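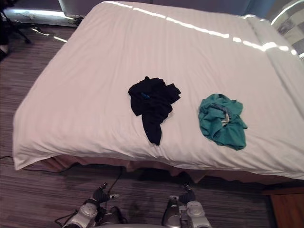
Figure 1. Bed with a fitted sheet and a dark garment left on top.

Do Sleep Tips Work? A Look at Student Sleep Habits in Skokdale
Lumturie Berisha
Health and Society, term project
20 November 2021

Background

Every fall our school hands out a sheet of sleep advice. Keep the room cool, put the phone away, make your bed, go to bed at the same time. I wanted to know where the advice comes from and if following it goes along with better sleep. The sheet gives no sources. The nurse's office told me it was copied from an older one, and the older one had no sources either.

What I did

I asked students in two homerooms to keep a sleep diary for 2 weeks. They wrote down when they turned off the light, when they got up, how rested they felt from 1 to 5, and which tips they had followed that day. In the end 31 people gave me a diary I could use. I also tried out a sleep app called Tazi, which gives you a score each morning.

What I found

People who tidied their room and made their bed did report feeling more rested. I don't think this means much. The same people also went to bed earlier, and most of them don't have a job after school. Take those two things into account and there is hardly anything left for the bed to explain.

The phone tip was harder to judge. Almost everyone said they put the phone away, including two people who texted me after midnight during the project. So I left that column out.

The Tazi score did not match the diaries. On nights when I lay awake reading, it gave me a high score, I suppose for lying still. The app's website says it was tested on 2,245 users but does not say what it was tested against. I wrote to ask and got a link to the same page.

Problems with my own study

The group is small and they all go to one school. They knew what I was studying. A 1 to 5 rating is a mood as much as a measurement - mine went up on the day my math test was moved.

What I would change

I would drop the tips sheet questions and ask about start times and work hours. Lisden High starts later than we do, and comparing the two schools in January would tell us more than another diary.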